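The Rutkowska Kitchen, Sink Side

Welcome back to the kitchen pages! The stove wall got its own gallery last time, and the pantry shelves before that, so it was only fair that the sink finally had a turn. I love this end of the room. It's where everybody ends up, whatever they came in for, and it's where most of the thinking went when the house on Rutkowska was being planned. Click through slowly, there's plenty to look at around the edges.

The counter first, because it's my favorite part of the whole room. We wanted one long brown run that carries on past the sink, dark enough to feel warm next to all the pale cabinet doors. I looked at 262 samples for this (I kept them in a shoebox, then in two shoeboxes) and the one we chose was number 11, so you can imagine how I felt about the other 251. It's smooth, it wipes down with one pass of a cloth, and crumbs disappear on it until you're ready to deal with them.

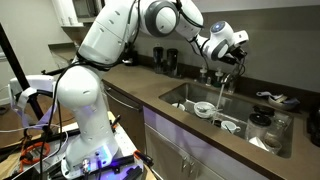 The dishwasher went on this side so a plate can go from the sink to the rack without anybody crossing the floor. Our old place had it on the opposite wall and there was a trail of drips between the two every single evening. Small metal handles on the lower doors, nothing fancy, and easy to grab with a wet hand.

Waldemar Wasilewska fitted the doors for us and talked me out of a much darker finish. He was so right! With the brown on top, the pale gray-white keeps this end of the room from getting heavy, and in November, when it's dark by late afternoon, I'm grateful for every light surface I can get.

Now, dishes. I'm a firm believer in the breakfast pile. Bowls, cups, tumblers, spoons, everything goes in together and gets done in one go while the coffee is still hot. The tall curved faucet was the splurge at Covov (our local fittings shop, up a flight of very steep stairs) and I'd buy it again tomorrow – you can get a big soup pot under it, and it clears a stack of bowls with room to spare.

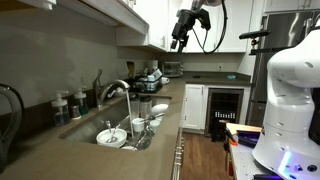 Two pump bottles live at the back on the left, and I'd never go back to one. The drying rack sits farther along the counter with the paper towels behind it, and the toaster oven has the corner to itself. I tried that oven in 3 other spots before it settled there. It fits under the upper cabinets, it's out of the splash zone, and toast is still only a few steps from the table.

A few people wrote in after the last gallery to ask about the backsplash. It's light gray, and yes, I'd pick it again! Curkia had a patterned one that I carried a picture of in my bag for weeks, but with bottles and racks and mugs in front of it, plain is so much easier on the eye.

The sink itself is stainless steel, set in under the counter so there's no rim to scrub around. I can't say enough good things about this. You sweep the counter straight in and rinse. It's one roomy basin too – I know some of you are loyal to the double kind, and we had one for seven years, but one side was always full and the other always had a single teaspoon in it.

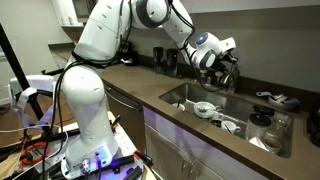 My order for washing up by hand is glasses and jars first, then mugs, then bowls, with the spoons standing in something full of suds until last. Jars with lids get taken apart before they go anywhere near the rack. I save nearly all of mine, and they come back around full of rice, buttons, leftover soup, whatever needs a home that week.

Next up is the Punaria table and the window bench, which should be on the site by Friday if I can stop rearranging the cushions. The stove wall and pantry galleries are both still up under Kitchen.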